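Dulemport repair evening moves to the old library hall

The monthly repair evening in Dulemport will have a new home from 14th August. The organisers have signed an agreement to use the hall of the former library on Zesholm Street, where there is more space for tables and a proper kitchen for making tea.

Until now the evenings were held in the back of the Demchenko bicycle shop. In February the shop received so many visitors that part of the queue had to wait on the footpath in the rain, and several people went home with their toasters and lamps still broken.

"We were very grateful to the shop, but it became too small for us," said Yevdokiia Boiko, who started the evenings together with her neighbour Fedir Moroz. "In the new hall we can put the sewing machines in one corner and the electrical things in another, and the people can hear each other speak."

According to the group's own records, 2,147 objects were brought for repair since the first evening. Kettles, zippers and radios are the most common. Mr Moroz keeps a notebook with every fault written in it, and he allows visitors to read it while they wait.

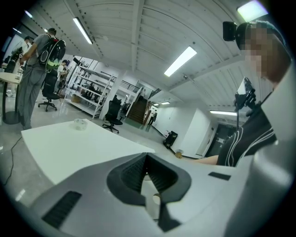 The hall has room for 13 tables. Repairs stay free of charge, but visitors are asked to pay for spare parts if these are needed. Petrol mowers and microwave ovens cannot be accepted.

Yevhen Dmytriv will teach a short class on changing a plug at the first evening in the hall. There are 11 places and the names can be left at the bicycle shop. Doors open at six o'clock, and the entrance is from the car park at the side of the building.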